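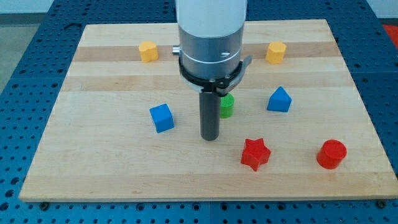 Wer nur die Melder tausche, so wandte Sebastián Bravo nach der ersten Vorstellung unserer Ergebnisse ein, der nehme die Täuschungsalarme ins neue System mit, denn entscheidend sei, was zwischen Melder und Zentrale mit dem Signal geschehe. Der Einwand hat uns gefreut und den Aufbau dieses Abschnitts stark verändert. In der ursprünglichen Fassung stand die Sensorik am Anfang, und die Auswertelogik kam erst auf den letzten Seiten vor. Wir gehen nun umgekehrt vor und beginnen mit der Frage, wie eine Brandmeldeanlage überhaupt zu ihrer Entscheidung kommt.

Abbildung 4: Helles Holzbrett auf blauem Lochtisch, darüber ein Roboterarm.

4.2 Zeitliche Plausibilisierung von Brandmeldungen in Lagergebäuden

Das Lager Faltis umfasst drei Hallenschiffe und einen niedrigeren Verpackungstrakt. Für das Projekt Pluvura wurden dort 250 Mehrkriterienmelder ausgewertet, die jeweils Streulicht, Temperatur und Kohlenmonoxid erfassen. Alle Melder hängen an Ringleitungen und melden an eine Zentrale vom Typ Tresora, deren Ereignisspeicher wir vollständig auslesen durften. Das ist ein Glücksfall! In vielen früheren Arbeiten standen nur die bereits verdichteten Alarmprotokolle zur Verfügung, und aus denen lässt sich der Verlauf vor der Auslösung nicht mehr rekonstruieren. Wir konnten dagegen für jedes Ereignis die Rohwerte aller drei Kanäle betrachten, dazu die der benachbarten Melder auf demselben Ring.

Die Erfassung lief über 70 Tage. Als Ereignis zählt im Folgenden jede Überschreitung der Voralarmschwelle auf mindestens einem Kanal, unabhängig davon, ob die Zentrale daraus einen Hauptalarm gebildet hat. Überschreitungen desselben Melders, die unmittelbar aufeinander folgen, wurden zu einem Ereignis zusammengefasst. Insgesamt liegen 361 Ereignisse vor. Jedes davon wurde nachträglich anhand des Betriebsbuchs einer Ursache zugeordnet: Staub, Wasserdampf, Abgase von Flurförderzeugen, Wartung oder Rauch aus einem angemeldeten Versuch. Ungeplante Brände traten im Zeitraum nicht auf, was für den Betreiber erfreulich ist, für die Auswertung aber eine Einschränkung bedeutet, auf die wir in Abschnitt 4.4 zurückkommen.

Das Verfahren selbst ist erstaunlich schlicht, und gerade das macht es für uns so reizvoll. Statt den absoluten Messwert mit einer festen Schwelle zu vergleichen, betrachten wir die Reihenfolge, in der die Kanäle ansteigen. Bei einem Schwelbrand in verpackter Ware steigt in unseren Versuchen zuerst das Kohlenmonoxid, danach das Streulicht und erst spät die Temperatur. Wasserdampf aus dem Verpackungstrakt hebt das Streulicht sprunghaft an, während das Kohlenmonoxid liegen bleibt. Abgase wiederum zeigen einen kurzen gemeinsamen Anstieg, der von Melder zu Melder den Fahrweg entlangwandert - im Diagramm sieht man beinahe den Stapler durch die Halle fahren. Diese Muster sind so ausgeprägt, dass wir beim ersten Sichten der Kurven einige Ereignisse schon vor dem Blick ins Betriebsbuch richtig benannt haben.

Für die automatische Zuordnung genügt ein kleiner Entscheidungsbaum, der auf der vorhandenen Hardware der Zentrale läuft. Er erhält die Anstiegszeitpunkte der drei Kanäle, die Steilheit des Streulichtsignals und den Zustand der beiden Nachbarmelder. Auf ein neuronales Netz haben wir bewusst verzichtet. Eine Brandmeldeanlage muss abgenommen werden, und bei der Abnahme will jemand wissen, warum ein Alarm zurückgestellt wurde. Ein Baum mit wenigen Verzweigungen lässt sich ausdrucken und neben das Anlagenbuch legen.

In der Kreuzvalidierung wurden 345 der 361 Ereignisse der richtigen Ursache zugeordnet. Die übrigen verteilen sich fast vollständig auf die Verwechslung von Staub und Dampf, also auf zwei Ursachen, die beide keinen Feuerwehreinsatz nach sich ziehen dürfen. Kein Rauchversuch wurde als Störgröße eingestuft. Dieses Ergebnis hat unsere Erwartungen deutlich übertroffen, zumal die Melder im Verpackungstrakt unterschiedlich alt sind und ihre Ruhewerte entsprechend streuen.

Bemerkenswert ist der Beitrag der Nachbarmelder. Lässt man sie weg, verschlechtert sich vor allem die Erkennung der Abgase, die dann wie ein beginnender Schwelbrand aussehen. Nimmt man dagegen mehr als zwei Nachbarn hinzu, bringt das kaum noch etwas und verlängert die Abfragezeit auf dem Ring. Die Firma Nowakowski, die die Anlage instand hält, hatte uns genau diesen Effekt aus der Praxis beschrieben: Ihre Monteure prüfen bei unklarer Auslösung seit jeher die Melder links und rechts davon. Es macht große Freude, wenn sich eine solche Werkstattregel in den Daten wiederfindet.

Offen bleibt die Frage der Verzögerung. Der Baum benötigt einen gewissen Verlauf, bevor er entscheiden kann, und diese Zeit fehlt bei einem schnell wachsenden Brand. Wir haben deshalb eine Umgehung vorgesehen: Überschreitet die Temperatur ihre Alarmschwelle, meldet die Zentrale sofort, ohne die Plausibilisierung abzuwarten. Dasselbe gilt für jeden Handfeuermelder. Wie sich die Umgehung bei Flüssigkeitsbränden verhält, untersuchen wir derzeit an einem kleineren Aufbau; die Ergebnisse werden gesondert mitgeteilt.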